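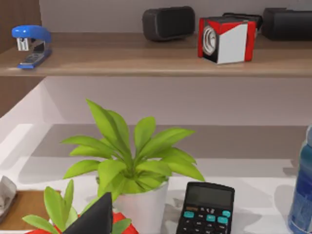 ## Bruvetov Desk Set: data card and house rules

Simulated tabletop and shelf manipulation, wrist view included. Maintained by Ermira Kadrić and Oranuch Phetsri. Questions about licensing go to Zlatko Ionescu.

The set holds 1826 episodes across 39 scene layouts. Everything is rendered. No real desk was recorded, and results on this set should not be reported as real-world results.

### Before you add episodes

1. Read `RULES.md` and sign the contributor sheet.
2. Use the pinned simulator build. Mixed builds were the cause of the July rollback.
3. Give each layout its own seed range. Don't reuse a range from a retired layout.
4. Run `check_scene.py` and attach the log to your pull request.

### Placement rules

- Objects must settle before the first recorded step. Anything still moving goes back to the generator.
- Potted plants count as obstacles unless the task names them. Leaves have collision geometry, so a path that passes through them fails review.
- Shelf and desk are separate support surfaces. Label each object with the one it starts on.
- Partial occlusion by the gripper is allowed in wrist views. Full occlusion of the target for more than 17 consecutive steps is not.
- Distractors stay in. Don't clear a layout to make a grasp easier — change the task instead.

### Camera and crop

Wrist images are stored as rendered. We don't recentre them on the target, and we don't drop episodes where an object runs past the border. If your model needs a centred crop, do it in your loader and say so when you publish.

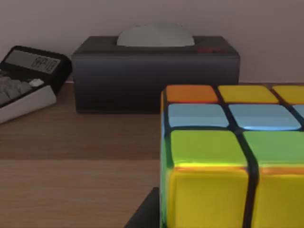
### Annotation

Labels describe what a careful person could read from the image alone, and the simulator state is kept in a separate file. Selma Pavlović wrote the first version of this rule after two annotators copied values across from the state file. Colours on multi-coloured objects are recorded only for faces in view, so the Rubik's cube gets its visible stickers and no guess at the far side. Displays are harder. The calculator digits look like 8810 but are a little blurred, and a reading like that is entered with `legible: partial`. If two annotators disagree, keep both entries and leave the merged field blank.

Object names come from `vocab.yaml`. Use the general term when the model is unclear: `box_device` covers anything that might be a speaker. Brand names are not used as labels.

### Review

Every pull request needs two reviewers, one of whom didn't work on the layout. Slavica Popescu keeps the roster. Reviewers check:

- [ ] settle log attached
- [ ] support surface labelled for every object
- [ ] collision report clean, or failures marked as failures
- [ ] partial readings flagged

Failed episodes are kept and tagged. There are 167 of them in the current release, and they count toward the total given at the top.

### Known problems

- Shadow softness differs between the Stuvik and Rajan render profiles. The profile name is in the metadata.
- Small key labels on the calculator can't be read at the default resolution. Don't write tasks that depend on them.
- Episodes imported from Zenditz use an older gripper mesh. Filter on `mesh_version` if that matters to you.

### Licence

Free for research and teaching. Commercial licences are handled separately. Redistributed copies must include this card, unmodified, along with the failure tags.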